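Brutar arm kit, after six months

Wednesday, September 18, 2024

I said in March that I would write about the Brutar two-arm kit once I had used it enough to have an opinion. The counter on the controller reads 437 hours now, so I think I qualify.

We bought ours through Kostlow. The other quote came from Cerklow and was lower, but it left out the hands and the mounting plate, and by the time those were added the difference was small. Kostlow shipped everything in 2 crates. The paper manual covers the arms well and the hands hardly at all. I-hsuan Wu did most of the wiring over a weekend and ended up writing her own page of notes for the hands, which we still use.

Most of our work with it is furniture handling: stools, small shelves, chair frames. The arms have plenty of reach for this. Smooth plastic parts are harder. A round leg will turn in the fingers if the grip is set too low, and the default setting is too low. We raised it and made a new preset. 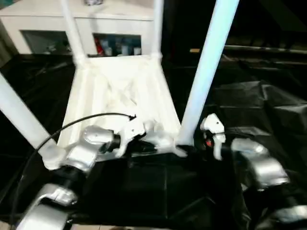 Calibration takes longer than the sales page says. You do each arm alone, then both together, and if you bump the base you start over. The software saves your last good calibration but will not load it without a restart. I reported this in the spring and got a polite reply. It has not been fixed.

Support is otherwise decent. Yen-ting Ng sent them a log file after one wrist started to drift, and a new joint showed up the next week, no charge. The service plan is $495 a year. I would pay it again. Spare fingers are extra and you will want a set on the shelf.

The cables are my main complaint. They run outside the arm and need to be checked before every session. The Chu arm we tried before this one had the same problem, so maybe that's normal at this price.

I'll post the grip settings next week.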